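Office support robots: questions from staff

These are the questions that have come in since the Zastov units started on the second floor at Siltwood. We update the page when an answer changes.

What are the robots here to do?
Small office chores. Opening and closing cabinets, putting trays on shelves and taking them out again, bringing folders to the copy area. They do not handle mail, keys or anything marked confidential.

Is anyone losing their job over this?
No positions are being cut in the office support team. The team had 7 people before the units came and has 7 now. Two of the posts have a new job description, with part of each day spent setting up tasks and checking the results. Both were offered inside the team first, and both come with a higher pay grade.

Who decides what they work on?
Office support does. Requests go through the Endlow form, same as before. Please don't ask a unit to do something in passing. It won't take the job, and it may stop the one it is on.

When do they run?
From 6 in the morning until 2 in the afternoon, with a break at noon when the floor is busiest. If you have a call or a visitor and want the aisle clear, book it on the form the day before.

Do I need to change anything at my desk?
Not much. Push your chair in when you leave, and keep bags out of the aisle. Cabinets on the robot's list should be left unlocked during its hours.

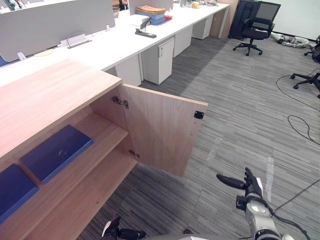 Drawers under the desks are off the list. They hold personal things, and the units are not set up to open them. The same goes for whatever is on your desktop. If you find something moved, tell office support so the log can be checked.

Do the cameras record us?
The units use their cameras to find handles, shelves and trays. Footage is kept for 14 days and then deleted. Your manager can't ask for it to look at attendance or how long you were away -- that is written into the agreement with Poulain, the company that services the units.

What if one stops in the middle of a job?
Leave it where it is and call office support. Don't push the arm or pull on a cable. There is a red stop button on the back of each unit, and anyone may press it.

Can I get trained on them?
Yes. The basic session takes 2 hours and counts as work time. Sign up on the Endlow form under "Training." The next group starts in January.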